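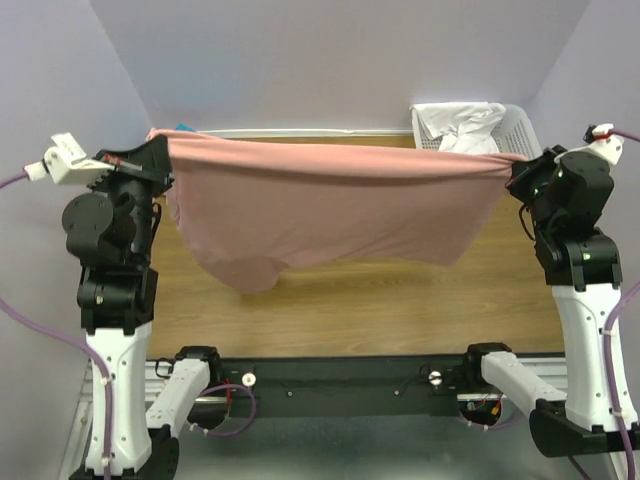 Two-arm folding build: grippers letting the cloth creep

Posted in: Workshop builds

steswood_anum
3 August 2024

Right, progress since I last bored you all with this. Both arms are on the base plate and talking to each other, and they'll pick a shirt up by the top corners and pull it out between them. I was so pleased I made my sister come and look at it (she stayed for one shirt and went back to her tea).

Trouble is the next bit. When the arms start to lower, one corner creeps out of the fingers and the whole thing goes down lopsided. Thin cotton is fine, it's the soft knitted stuff that does it. I did 63 goes with knits last week and it let go on more of them than I'd like to type out. I'm after ideas that don't involve buying new servos, I've already had 400 quid out of the holiday money.

latheandlet
What are the fingertips faced with? If it's bare printed plastic you'll be chasing this forever. Bit of bicycle inner tube and contact glue, job done.

steswood_anum
Bare plastic, yes. I did try rubber back in February on the old grippers and it held too well, the shirt wouldn't drop and got dragged about the table!

Clatamwood Tim
I don't think it's the fingers at all. You're pulling too hard. A knit stretches, so if you set the gap between the arms from a cotton shirt you're putting a load of tension on it before you've even started coming down. Bring them in a touch as they lower. I'd leave the rubber alone.

latheandlet
Disagree, sorry. If the grip can't cope with a bit of stretch it can't cope with a damp towel either, and that'll be the next thing she tries.

Clatamwood Tim
She's folding shirts, not towels.

solange_x
Could be both of you. What closing force have you got set? On mine anything under 60 per cent let jersey slide and anything over that made the motors whine. Also check your cables. I had one tied too tight along the arm and it tugged the wrist round at full reach, took me ages to spot.

steswood_anum
Ooh, hadn't thought about the cables. I'll have a look tonight. Force is at 50-something, I'd turned it down after a servo got hot enough to smell.

Tim, tried bringing them in by hand just now. Better! Still lets go now and then, but later on, when it's nearly at the table.

Clatamwood Tim
Told you.

latheandlet
"Still lets go" isn't fixed, Tim. Rubber on one finger of each pair and leave the other bare, then it grips but it'll still release.

steswood_anum
One side only, I like that. There's a dead inner tube in the shed, so I'll try it at the weekend and put the numbers up.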